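I have wanted a proper set of party plates for years, the kind that make a plain sandwich look as if it has somewhere important to be, and this spring I finally started collecting them! It began in March at the Saswood market, where I went for tomato plants and came home with two dishes wrapped in newspaper (the tomatoes had to wait a week).

My friend Orsolya Katona is to blame for most of it. She lays a table the way other people do a flower bed - colour first, then height, then whatever is left in the cupboard - and she's been telling me for ages that I own too much white. She's right. So I've been going through everything before our garden lunch for Kinga Jakab's birthday, trying out what sits well on what, and I'm having a lovely time.

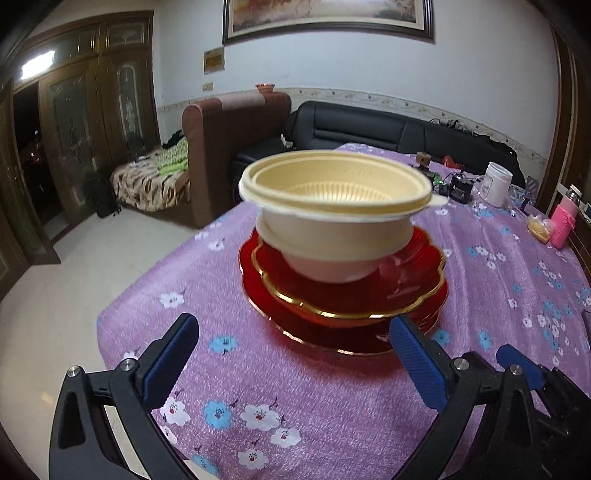
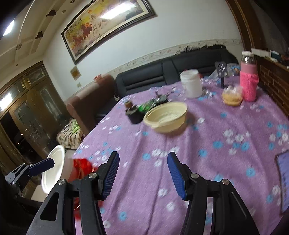 Purple was the colour I was most nervous about. I'd always thought of it as a winter shade, all velvet and heavy curtains, but a purple cloth with little flowers on it is pure summer to me now. It's also very forgiving company. Cream looks softer against it, and the red plates with their gold scalloped edges look properly grand with a pair of plain cream bowls stacked on top - I'd never have put those together in a shop. Even the pink knitted sleeve on the thermos looks as if it was chosen to match. I'm tempted to knit a second one in lilac, if I can find the right wool.

The menu is still wobbling about. There'll be Kinga's favourite cucumber salad, a big bowl of strawberries, and the poppy seed cake from Nyitrai, which serves 12 if you're strict and six if you're us. I'd like to make the cheese scones too. My recipe takes 140 grams of strong cheddar and 600 grams of flour, and the last lot went before the butter reached the table!

Next on my list is napkins. I keep going back and forth between mustard and a washed-out green, and Orsolya has promised to bring both round so we can try them with the red. If anybody has a good way of getting strawberry juice out of cotton, do leave me a comment before the party.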